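Pre-purchase inspection checklist: produce handling cell
Site: Pundholm packing hall, line 2
Equipment under review: Vadel two-finger gripper with wrist camera
Budget round: August

1. Floor and mounting
Base plate level, four anchors fitted. PASS
Comment: Anchors are included in the Vadel quote. The Dindero quote lists them separately.

2. Guarding
Fixed panels on both long sides, interlocked gate at the front. PASS WITH COMMENT
Comment: Gate switch is single channel. Ask for dual channel before the order is placed.

3. Emergency stops
Reachable from operator position and from the infeed. FAIL
Comment: Infeed side has none. Add one unit and the cable run to the budget.

4. Air and power
Isolators lockable and labelled. PASS
Comment: Spare lockout hasps needed, to come out of the maintenance budget.

5. Finger wear
Supplier states inspection every 1000 cycles. OPEN
Comment: At our throughput this falls within a shift. Get the price of a spare set in writing, and the lead time. Plan for 3 sets in the first year.

6. Food contact
Declaration of compliance for finger material. OPEN
Comment: Not received. No payment beyond the deposit until it is on file.

7. Opening width
Fingers to clear the longest item in the trial range without contact. PASS
Comment: Checked with husked corn laid across the gap. Grip force on kernels is a separate test, see item 9.

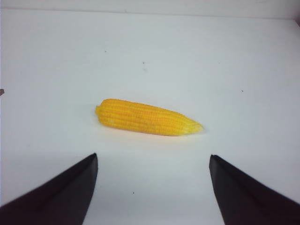 Item 7. Fingers open, gap wider than the cob, no contact.

8. Work surface
Matt, pale, wipeable, free of debris. PASS WITH COMMENT
Comment: Small dark specks on the white top. Add a wipe-down to the start-of-shift sheet.

9. Grip force and product damage
Trial on soft and firm produce. NOT DONE
Comment: Booked for Tuesday. Matei software licence must be active by then.

Order on hold until items 3, 5, 6 and 9 are closed.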